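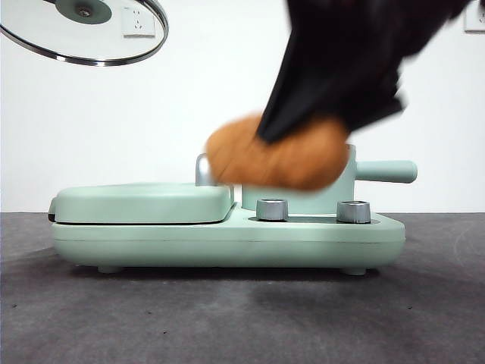 ## Janvier, 23 h passées

Rentré de Sestham. Trempé. Chaussures dans la baignoire, sac pas vidé, on verra demain.

Perdu 3-2. Encore. Et on menait, c'est ça qui me reste en travers. Deux à zéro à la pause, eux complètement perdus sur leur côté gauche, notre ailier qui passait quand il voulait. Dans le vestiaire personne ne criait, on était bien. Trop bien peut-être. Le coach a juste dit de garder le ballon. On ne l'a pas gardé.

Leur premier but, corner, je sors mal. Je l'écris ici parce que devant les autres j'ai dit que j'étais gêné. Gêné, oui, un peu, mais je pars trop tard. Le deuxième rien à faire, frappe déviée. Le troisième à la 72e, penalty. Je choisis le bon côté, je touche, ça rentre quand même. Main droite qui chauffe encore en écrivant.

Ensuite vingt minutes à balancer devant. Une tête sur la barre. L'arbitre qui regarde sa montre toutes les trente secondes.

Retour en minibus, silence jusqu'au péage puis tout le monde à parler en même temps. Il parait que Grarstead cherche un gardien pour la fin de saison. Leur titulaire est blessé, l'épaule. On m'a demandé si j'irais. J'ai répondu non, très vite, et depuis j'y pense. Deux divisions au dessus, mais 7 entraînements sur deux semaines, et le trajet, et la voiture qui tousse dès qu'il gèle. Et pour quoi faire, cirer le banc ? Leur remplaçant est jeune et bon sur sa ligne. Moi je vais avoir les genoux qui grincent.

Pas appelé. Peut-être demain midi. Peut-être pas.
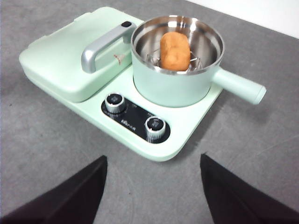
*L'appareil à petit-déjeuner vert menthe, la petite casserole à droite.*

Mangé debout, pâtes froides, reste d'hier. Mal aux côtes quand je ris, donc pas trop grave.

À ne pas oublier :

- gants : la paume gauche est morte, racheter la même taille
- rendre le maillot gris, celui avec Kongkaew dessus (nouveau sponsor, le flocage se décolle déja)
- cotisation - toujours pas payée, j'ai promis
- répondre pour le tournoi Skurkenano, en salle, ils veulent la liste avant la fin du mois
- glace sur la main ce soir

Pour le tournoi je dirais oui. En salle j'ai moins de sorties à faire et j'aime bien les petits buts, ça va vite, on n'a pas le temps de penser. L'an dernier on était sortis en poule mais j'avais arrêté trois tirs de suite contre les futurs vainqueurs et j'en ai vécu pendant un mois.

Reprise à 19 h, terrain du bas si c'est pas gelé. Demander à travailler les corners, rien que ça, une demi-heure avec du monde dans les pattes. Partir plus tôt. Crier plus fort aussi, le central dit qu'il ne m'entend jamais.

Le but du corner, je le revois en boucle. Deux pas. Il me manquait deux pas.

Allez, glace, lit.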